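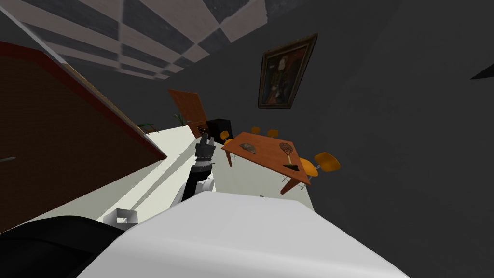 Simulation sign-off before a mobile arm goes into shared staff rooms: who should own it?

Posted in Workplace Automation > Mobile Manipulation
Tags: simulation, commissioning, facilities, job changes

Helju Vanags
Member, facilities operations

I supervise the room turnaround crew at Stonard, a conference and training site. We have a mix of meeting rooms, a staff canteen and several lounges. Between bookings the crew clears whatever people left on the tables, puts the chairs back and returns lost items to the front desk.

Since July we have been preparing for a mobile base with a single arm and a two-finger gripper. The integrator is Votetti. The plan is that the robot does the table clearing in the evening, and the crew handles chairs, floors, spills and anything the robot refuses. No one is being let go, but two evening posts are being redefined as "cell attendant," and the people in them are now expected to review simulated runs before each new room is released.

The review is where I need advice. Votetti renders each room type with a table, chairs and a few loose objects, and the attendant steps through the run and marks each pick as acceptable or not. The room at the top of this post is one of the lounge types: wooden table, orange chairs, a racket and a fan-shaped object on the tabletop, a couple of plants back by the wall. The view is from the robot's side, so the room is tilted and a good part of the view is the robot's own body. My attendants find this hard to read. They know these rooms very well standing upright in them. They do not know them at an angle with an arm in the way.

The acceptance plan calls for 2000 simulated picks per room type before the robot is allowed in after hours. We have completed 916 for the lounge. Of those, 243 were flagged by an attendant for some reason, and Votetti tells me most of the flags are "not technical." I asked what that meant and was told they concern things such as whether an item should be picked up at all.

My specific points:

Is it reasonable to have attendants sign for simulated picks, or should the integrator sign and the attendants only sign for the real room?

Should a flag for "should not have been touched" count against the robot in the acceptance figures?

How have others written the job description for the people doing this? Ours currently says "monitors automated equipment," and it does not cover half of what they do.

Cleaning contractors have offered me opinions on this already. I would prefer to hear from anyone who has run such a handover.

Nektarios Rallis
Contributor, controls and commissioning
Marked as most useful by the poster

I did the site side of a comparable handover at Nuvora, on a larger building with a similar arm. Taking your points in order.

Signature. Split it. A simulated pick contains at least two separate judgments. The first is mechanical: did the arm reach the object without contact with the table, the chairs or itself, did the gripper close where it should, did the object stay held. The integrator has the joint data, contact data and clearances for this. A person looking at a rendered view does not. Asking an attendant to sign for clearance from a tilted view is asking for a signature with nothing behind it, and if something is damaged later that signature will be produced in a meeting.

The second judgment is about the task: is this an object that the crew would clear, where would it go, and in what order. Your attendants are the only people who can answer that. They should sign for it, and the integrator should not be able to override them without a written reason.

We put these on two separate forms. Form A was completed by the integrator from logged data. Form B was completed by the attendant and had four fields: object, correct action, correct destination, remark. Form B never asked about distance, speed or force.

Flags. Your 243 flags need to be sorted before anyone argues about them. "Not technical" is not a category. Use these:

Wrong object. The robot selected something it should leave alone.
Wrong destination. Correct object, wrong bin or shelf.
Wrong order. Correct object, but something else had to be moved first.
Poor pick. The grasp or the motion looked wrong to the attendant.
Cannot judge. The attendant could not tell from the view.

The first three count against acceptance. A robot that grips a personal item perfectly and drops it in the waste has failed the task, and the quality of the grip does not matter. Take the racket in your lounge room. A racket on a table after hours is lost property at most sites. If Votetti's run treats it as clutter because it is on the tabletop, the flag is valid and belongs in the figures. The fix is a rule in the task list and has nothing to do with the arm.

"Poor pick" goes back to the integrator, who checks it against Form A data and answers each one. Some will be nothing. In our case a fair share were real, usually a thin handle or a small item close to the table edge, and the attendant had noticed before the engineers did.

"Cannot judge" does not count for or against. It is returned to the integrator as a request for a second view. Get this into the agreement now. The onboard view is what the robot's software works from, so there is good reason to keep it in the review, but it is a poor view for a person deciding what happens next. We asked for an upright view from a fixed corner of the same room, shown beside the onboard one. The simulator can produce this at little cost because the room model is already there. Our "cannot judge" rate fell sharply in the first month.

Volume. 2000 picks is fine as a total for the integrator's automated runs. It is too many for a person. Attention is gone well before that, and you will get strings of identical marks toward the end of an evening. We had the integrator run the full number and the attendants review a sample of 485, drawn so that every object class appeared. A session was limited to forty minutes, then the attendant went back to other work. Write the limit down. If you leave it to goodwill, the review expands until it is the whole shift.

One technical note. Ask what happens to the chairs between runs. If the chairs are always in the same place around the table, the picks are much less varied than the total suggests. Chairs in real rooms are wherever the last person pushed them. Have their positions and angles varied in each run, and ask for the seed values in the report so that a run can be repeated.

Yichen Tang
Member

We just had the vendor sign everything. It was quicker. The attendants watched the robot in the real room for a couple of weeks and called out anything odd. Worked okay for us, but it was one room and the robot only ever picked up cups.

If the tilted view is the complaint, ask if the viewer has a level-horizon setting. Some do. It crops the edges.

Abdul-Rahman Laryea
Contributor, workforce planning

I will leave the forms to Nektarios Rallis, whose split I agree with, and take the job description.

"Monitors automated equipment" describes a person who watches and does nothing until an alarm sounds. Your attendants are doing three other things. They decide what counts as clutter, which is a policy decision that used to be made silently by whoever had the cart. They review simulated work, which is desk work and needs a desk, a screen at a sensible height and time in the schedule. They also take over rooms the robot refuses, often late in the shift and at short notice.

Each of those should be a line in the description with an expected share of hours beside it. At Chatzigeorgiou, where I worked on the equivalent posts, the first version left out the refused rooms. The schedule assumed the robot would finish, and when it did not, two people had the work of the old crew to do in the last hour. The complaint that reached management was that staff "did not accept the robot." The staff had no objection to the robot. They objected to the last hour.

Some wording you could adapt:

"Reviews simulated room-clearing tasks and records whether each action matches site practice. Maintains the list of items that are to be left, cleared or sent to the front desk. Clears by hand any room released by the robot as incomplete, within staffing levels set out in the shift plan. May withhold a room from automated clearing and is not required to obtain prior approval to do so."

The last sentence will be resisted. Keep it. An attendant who must telephone a supervisor before withholding a room will stop withholding rooms.

Two further items. First, pay. If the post now includes maintaining the item list, it carries more responsibility than it did, and your grading scheme should be applied to it as it would be to any changed post. Do this before release. It is much harder afterward, when the new duties have become what people are already doing.

Second, skills kept by hand. If the robot takes the lounge every evening, newer crew members will not learn to turn that room around at speed. We kept one evening in each rotation fully manual. The integrator called it lost utilization. It was also the evening used for battery and gripper maintenance, so the loss on paper was small.

Helju Vanags
Original poster, follow-up

Thank you all. I have sent the two-form split to Votetti and they have accepted it in principle. They will add a fixed upright view — the second view was already available to their engineers but was not included in the package we were given.

Cayetano Iglesias, one of the two attendants, sorted the flags using the five categories. The largest group was "wrong object," and "cannot judge" came second. The racket had been flagged each time it was selected. It now goes on the front desk list. The fan-shaped object is still under discussion, as the two attendants disagree on whether it belongs to the room.

The chairs were fixed in every run. Votetti will vary them, and the 916 picks already completed will be kept as a baseline and not counted toward the 2000.

Grading is with human resources. I will post the final job description once it is agreed.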